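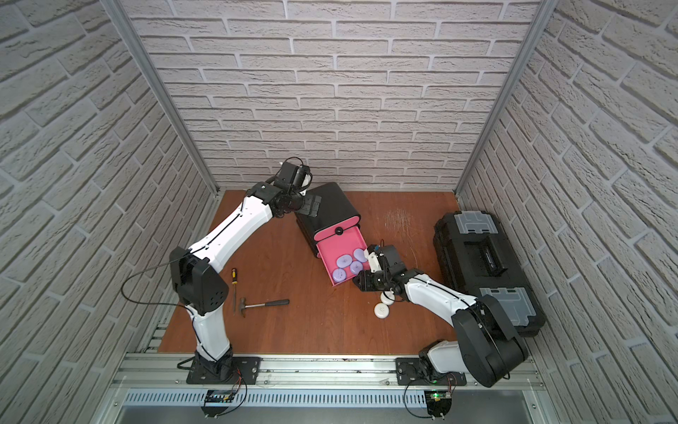
Figure 1. Two robot arms on a shared aluminum rail, with white brick-pattern walls behind.

Bedtime Routines in Households with Children Under Five
Final Project Report, Family Studies
Submitted by Kalliopi Makris

1. Purpose

This project examined how parents of young children organize the period between the evening meal and bedtime. The aim was to record what families do on ordinary nights, in what order, and which parts of the routine are dropped when time is short. Daytime naps were recorded only where a parent mentioned them in connection with the evening.

2. Participants

A total of 30 households took part. They were recruited through notices at the Ostine branch library and the Kouris play center. Each household had at least one child under five living at home full time. Families with a newborn as their only child were not included, as a set bedtime could not be expected.

3. Method

Parents kept a written diary for 3 weeks in January. Each activity was entered on a separate line with its starting time. A free comment of up to 200 words could be added at the end of the night. Diaries were kept on paper or in a shared online form, according to the preference of the family. The completed diaries contained 2,152 entries in all.

Entries were sorted by activity: bath, teeth, pajamas, reading, songs, screen time, snack, and settling. Entries that fit more than one group were placed under the activity the parent had named first. A second reading of the diaries was carried out one week later, and a small number of entries were moved from "songs" to "settling."

4. Findings

Reading was the activity most often kept when the family was running late. Bath was the activity most often skipped. Several parents wrote that a missed bath made no difference to how quickly the child fell asleep, while a missed story usually led to a protest.

Teething was the most common reason given for a late night, followed by visitors and a long afternoon nap. Parents of two or more children tended to combine steps, for example by reading to the older child while feeding the younger one. Where two adults were at home, the tasks were seldom traded once a pattern had been set. One parent commented: "If I do teeth and her dad does the book, we are fine. The other way around takes all night."

Monday evenings drew the longest comments. Many concerned the return to the usual bedtime after a looser weekend.

5. Limitations

Diaries were often filled in after the child was asleep, and starting times may be less exact than they appear. Parents with very difficult evenings may have written less. The results describe the families who took part and should not be applied to other groups.

6. Further Work

A follow-up in the summer, when evenings are lighter, is proposed. The diary form would be shortened, and "snack" would be divided into food and milk. The Flarnby Parents' Group has offered to distribute notices.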